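Riltix Community Help
Home and Garage > Sorting and storage
Posted 29 May 2022
Viewed 1,244 times

How do you keep a garage workbench from turning into a pile of little bits?

Honeylyn Ambrosio
Hello everyone, I hope it's all right to ask something this ordinary. We moved into my father-in-law's old house in October and inherited his garage along with it, and I do love it out there. It has a good long bench, a window that looks onto the plum tree, and a heater that works if you're patient with it. The trouble is that he never threw out a single thing. There are coffee cans of screws, cigar boxes of washers, jars with the lids nailed up under the shelf (which I thought was so clever until I tried to get one down), and then drawers and drawers of wire, switches, lamp parts, hinges, and things I couldn't put a name to if you paid me.

I've tried twice now to sort it all. Both times I got out every container I owned, made very tidy groups on the bench, felt wonderful for an afternoon, and then within a month it was all one heap again. My husband puts things down wherever he happens to be standing and I'm not much better, if I'm fair to him. I'd like to use the bench for refinishing chairs and fixing the odd lamp, and at the moment I can't set down a cup of tea.

So how do you all do it? Do you sort by kind, or by job, or by size? And how do you decide what to let go of? I feel a bit guilty tossing his things, even the rusty ones. I should say I don't have much to spend, and I'd rather not drill a lot of holes in the wall.

Laimutė Rimkutė
What a lovely garage to have landed in, and please don't feel guilty, you are not the first person to stand in a doorway holding a can of bent nails and feeling like a traitor! When we cleared my aunt's place in Skeston I kept one jar of her buttons and one of her wooden rulers, and those two things have given me more pleasure than the whole sewing room would have done. Pick a few of his things that you'd truly like to look at, put them up on the windowsill, and give yourself leave to be sensible about the rest.

Now for the sorting. I think your groups may have been too fine. I used to have a separate place for every length of screw and I never once put a screw back in the right one, so they piled up on the bench waiting for me to be in the mood. Then I went down to seven bins for the entire workshop and it has stayed more or less decent ever since. Mine are wood screws, nails and tacks, hinges and handles, wire and lamp parts, glue and tape, sandpaper, and one for odds and ends that I'm allowed to be lazy about. When the odds and ends get up to the rim I sit down with the radio on and go through them, and quite a lot goes straight in the trash.

Get bins with no lids if you can stand the dust. A lid is one more thing to do with a hand that's already holding something, and with a husband like yours (I have the same model) you want it to be just as easy to drop the thing in the bin as on the bench. Put them at the back of the bench or on a low shelf, where you can see down into them without moving anything. I had mine up high at first and of course everything collected underneath.

As for wire, it's the one thing I'd be a little stricter with. Cut off anything cracked or stiff and throw it out, and keep the good short pieces together by themselves, away from the screws. A bright color underneath is a real help when the bits are small. I don't fuss beyond that, and if it gets into a knot it gets into a knot.

Small wiring on yellow plastic, loops and all:

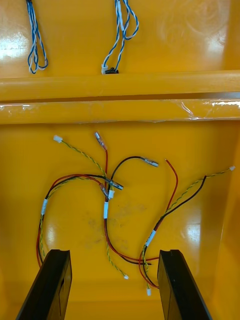
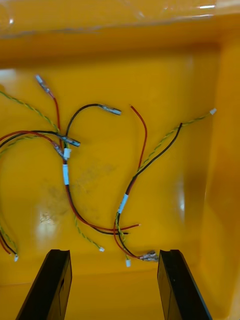
Dexter Dimaculangan
I'd go the other way and sort by job. I have four shoe boxes: lamps, doors, plumbing, chairs. If I'm fixing a lamp I take down the lamp box and everything's in there including the screwdriver. Yes, it means I own too many screwdrivers. Got most of them at yard sales for next to nothing, so it never bothered me.

Masking tape and a fat marker for labels. Write on the short end, so you can read it on a shelf.

Rusty screws, toss them. They snap off in the wood and then you've got a worse job than the one you started with.

Precious Umali
I agree with both of the above, which I know isn't much use to you, Honeylyn, but one small thing to add about the guilt. When my grandfather's tools came to us we called the repair shop on Ignacio Street and they were so pleased to have the hinges and drawer pulls that the man carried them out to his van himself. Old hardware is hard to come by for people who restore furniture. Even if yours doesn't look like anything special, it's worth a phone call to somebody local before it all goes to the dump.

And do keep a bare patch at one end of the bench! I put a strip of painter's tape across mine and anything that creeps over the line gets put away before supper.

Honeylyn Ambrosio
Thank you all so much, I read these out loud at breakfast and my husband took the "same model" remark very well. I'm going to try the seven bins first, and a shoe box just for chairs, as that's the work I do most. Precious, there's a furniture man over in Prunia I've been meaning to call anyway, so I'll ask him about the hinges. Does anyone have a trick for getting those jars down from under the shelf? The lids have rusted on and I'm afraid of breaking the glass.

Dexter Dimaculangan
Penetrating oil around the rim, leave it overnight, then gloves and a rubber jar gripper. If it won't budge, unscrew the shelf and bring it down with the jars still on.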